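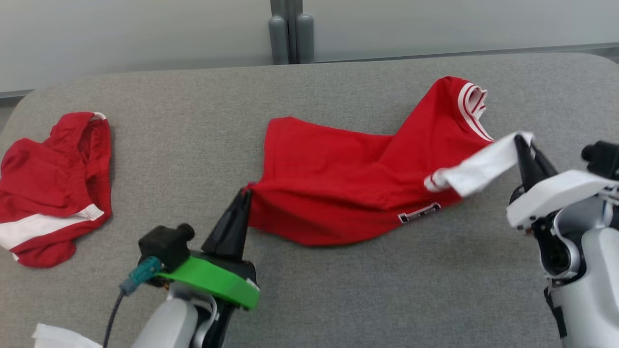

21 Jun 2022. Grasley boarding house case, work on the lamplight question. The constable's statement (transcript p. 131) says he looked the lodger over at the kitchen door and saw no blood on him. The lodger was wearing a red wool football jersey with a white band across the chest, and the defense made a lot of that at trial. Their line was that a man who had just stabbed someone would have had it all over him. I've never been happy with the argument. Color matters, and so does the way the cloth sits. Take the red shorts on the left, bunched up with a white stripe across the leg. A spot on the stripe would catch your eye, and a spot on the red, down in one of the folds, might well not. The constable was looking at a man with his arms crossed, by his own account, in a kitchen with one oil lamp.

So the plan was to find out how much a person can see on red wool under that kind of light. Jacinto set up the back room with the blinds down and the Trusex lamp on the shelf, wick trimmed low. The inquest sketch puts the lamp 77 inches from the door and we used that. The Tikuno meter wouldn't give a steady reading at the low end so I have not written the readings down. Needs a new battery or a different meter.

Swatches were cut from the wool Florin bought in. Plain red, plain white, and red with a white band sewn on. Horse blood from the supplier, applied with a dropper and left on the bench for the time between the scream and the constable's knock, going by the landlady's clock. Her clock ran fast, according to her daughter, but the daughter's statement is a late one and I've stayed with the landlady for now.

Florin looked first, without being told which swatches had been treated. He picked out the white ones from the doorway straight away. On the plain red he missed two and called one clean piece stained, because the nap had been rubbed the wrong way and looked darker. Jacinto did better on the red but had helped cut the swatches, so his results go in a separate column and I don't want them mixed in with Florin's.

With the red and white pieces it came down to where the blood was. On the band, seen every time. Just below the band, missed by both of them until they came in close. I hadn't expected the second part. It may be that the white pulls the eye and the red next to it gets less attention. Needs more people before I put that in the report as anything more than a remark.

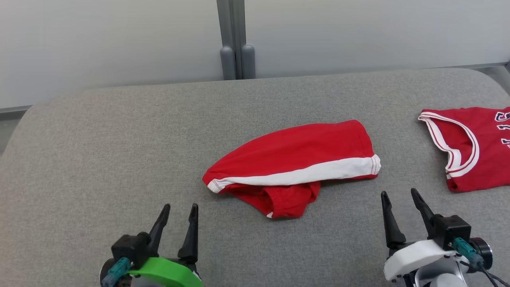
Could the constable have missed blood on the jersey if there was some? On today's results he could have, provided it was on the red part and there was not much of it. A heavy stain is a different matter. With the larger amount the cloth went shiny under the lamp and Florin saw it from the door on every piece.

This leaves the medical evidence as the real problem. The surgeon described a wound that would have bled mostly inward, and the carpet supports him, but he was never asked in court how much would have reached the attacker. Item 267 in the Bataineh papers is supposed to be his own rough notes. The catalog entry only says "medical, loose sheets." I have asked for a copy and was told to expect a wait.

Other things to sort out. The jersey itself was listed as an exhibit and then drops out of the record after the appeal. Jacinto wrote to the county store again in June and the reply says nothing is held under that number. He thinks it may have been returned to the family along with the boots, as there is a signed receipt for the boots. I'd like to see the receipt and not just the typed summary of it.

We also don't know how the wool was dyed. Modern red may be brighter than what the lodger had on. The one newspaper that mentions it calls it "dull red," and another just says "a sporting jersey," so no help there. Duller cloth would probably make the blood harder to see, which would favor our reading, so I don't want to lean on it.

Next session:
Repeat with five people who haven't read the file.
Have someone wear the wool with arms crossed, as the constable described.
Second lamp position, by the range — the landlady and the constable disagree on this.
Fix or replace the meter before anything else.

Treated swatches are bagged and in the cold cabinet, second shelf. Florin has the key until I'm back.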